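Tredura hand test

The Tredura hand test is a way of comparing robot hands on the same arm, and I've been running it at Ellthorpe with Sayaka Sugawara (her idea, my typing!). The robot reaches over a white desk toward a mesh rack with two shelves.
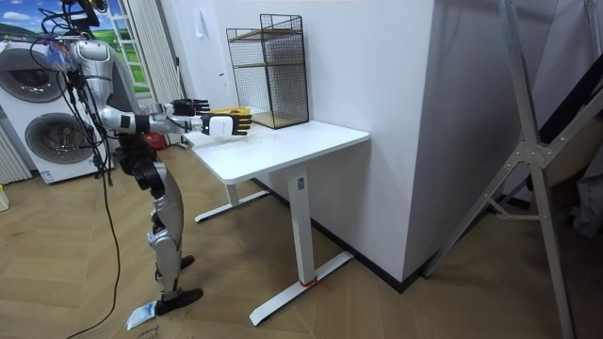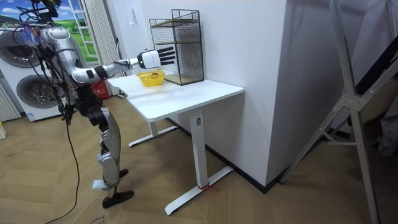
We log 43 reaches per hand, always at the same arm speed. The Khamphan controller took about 900 milliseconds to settle, the Katier 615, and I still like the Khamphan better – it's so much easier to tune.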